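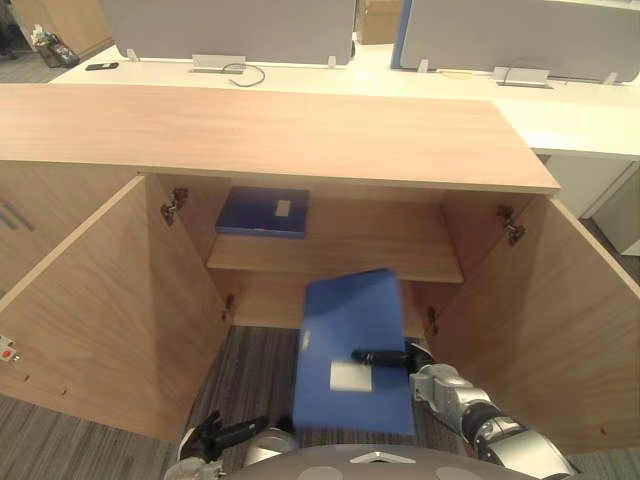
Step 3: Set your house rules before the humanoid goes near a cabinet

If you've come through the first two steps you'll have your floor space sorted and your stop button tested, so pour yourself a cuppa, this is the part I enjoy most! Filing folders sounds like the gentlest job in the world, but an open cupboard has doors, hinges and shelf edges, and all of them sit right where a robot's hands want to go.

Start with the doors. Open them fully by hand before you start the program, and check that they stay put when you let go. Our rule at Duko is 90 degrees or wider, written on the run sheet, and we don't let an operator talk us out of it (they do try, bless them).

Next, set your speed. We keep the arms to 300 millimetres a second for anything near furniture, and 30 once a hand is past the front edge of the shelf. It feels painfully slow on the first morning, I know, but you'll get used to it.

Then have a good look at the cables.
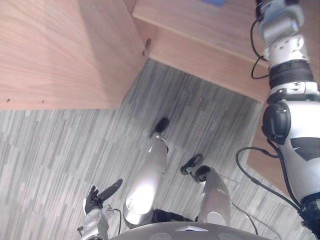 Any loop that hangs off an arm can catch on a door corner or a hinge, so move each arm through its whole reach with the power low and watch where the slack goes. Do it again with the robot leaning forward, as the slack will sit differently. If you're using the Kalik checklist, this goes under item 737, and please do write down which arm you mean. I've read far too many that just say "cable OK".

Last of all, agree on who stands where. One person holds the stop and does nothing else, and everybody else keeps back over two metres until the hands are clear of the shelf. Siregar's crew like to call out "hands clear" before anyone walks in, and we've happily pinched the habit from them.

Step 4: Writing up the run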